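Garkell student project: report for April

Spending stands at 1,905 of the 2,000 granted. Maxence Millet's group has the table task running with both hands, and the students are pleased. I am less sure. Lifting a single item over a plate is a long way from the sorting job we were promised, and I have yet to see figures for failed grips. 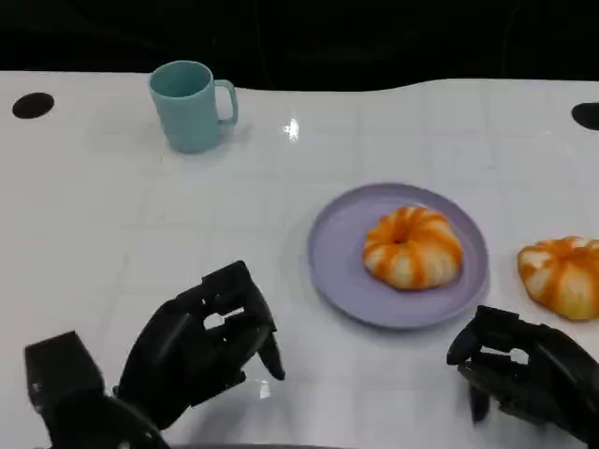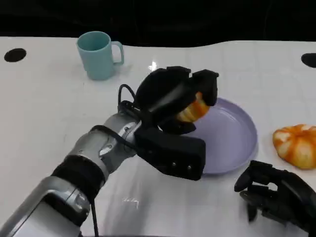 Table task with mug and plate; in the second picture, one hand has hold of an item.

I have asked Hervé Mallet for the full log before we discuss any money for next term.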